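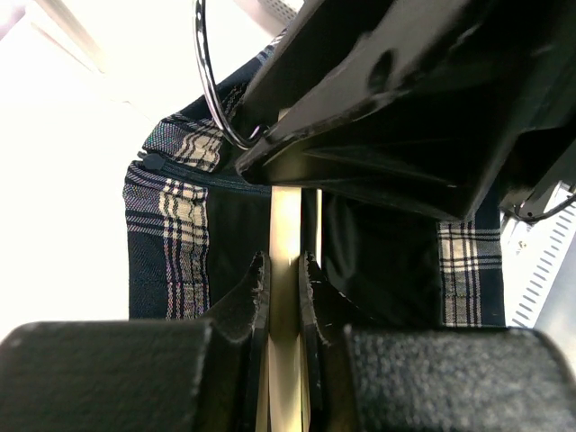 Wrist cam, strip held between the fingertips, navy garment with the plaid trim hanging behind it.

27 October 2026
Skorncombe bench, garment rail task

Okay, long entry today, because I finally have something to say about the grip check and I want it written down before I talk myself out of it!

Background for anyone picking this up cold: since July we've been training the hanging-garment policy on Starer demos, and it has one habit that drives me up the wall. It closes the fingers, decides it has hold of something, and moves on with nothing in its grip. The finger encoder is no help with thin stuff (a thin strip and no strip at all read nearly the same once the foam gets going), so I wanted to see how far I could get using the wrist view alone.

The idea is dumb and I like it. After every close, the arm does a short wiggle, up a bit and back down, and the checker compares the patch between the fingertips with a patch of whatever is behind. If the middle patch stays put while the background slides, we call it held. If the two move together, the fingers are empty and it tries again. No new network, no extra labels, just optical flow on two little boxes. I called the branch Vakimlow and please don't ask me to rename it, the scripts all point there now.

I ran 187 closes with the check on. Hand-scored every one afterward from the video, which ate most of my afternoon and a frankly silly amount of coffee. Of those, 51 were real misses, meaning the fingers closed and the thing wasn't between them. The checker caught 49 of the 51. Two got past it! I was expecting it to be so much worse.

False alarms were 7, so seven times it had a perfectly good grip and let go to try again. Annoying, but a retry only costs us a few seconds, and I'd take a wasted retry over a phantom grasp any day of the week.

Went back through the bad ones while they were fresh. Both of the missed misses were against plain dark cloth. The navy body has so little texture that flow gives you mush there, and the checker basically shrugs and says "nothing moved, must be held." The plaid panels are great for this, all those stripes crossing, you get lovely clean motion out of them. So the quality of the check depends on what happens to be hanging behind the fingers, and I don't love that. A fully plain garment would probably hurt us. Haven't tried one. Should.

The false alarms are a different story, and I think (think!) most of them come down to glare. The left side of the wrist view washes out to white, and the strip is a bit glossy, so the reflection along it shifts when the arm moves and the flow follows the reflection. Four of the seven look like that to me. The other three I can't explain, I've watched them over and over and the grip looks fine.

Tried dropping the exposure for a handful of closes at the end. The white side came down nicely but the navy turned into one big black blob, so that's trading one problem for the other. Put it back where it was. Might be worth doing two exposures during the wiggle, one for each patch, if the camera can switch fast enough. I have no idea if it can.

Side note on the fingers: the edges are scuffed, with white specks near the left tip. The tracker grabbed onto those specks as features in the first few test closes (before the scored set), so I masked off the finger edges and it behaved after that. If you swap fingers, redo the mask! It's a hand-drawn polygon, takes five minutes, the file is in the Vakimlow folder next to the config.

Also tried a bigger wiggle, double the height. Flow looked better, but the garment started swinging and then everything behind the fingers was moving for its own reasons. Back to the small one.

To do next:
Plain dark garment, same number of closes, same scoring.
Have the checker say "don't know" when the background patch has no texture, and treat that as a retry.
Ask the Queiroz bench whether their light diffuser is free.
Rerun the three weird false alarms offline with the raw flow drawn on top.

Config is saved and pushed. Leaving the wiggle switched on by default for tomorrow's runs, so if the arm does a funny little nod after it closes, it's meant to.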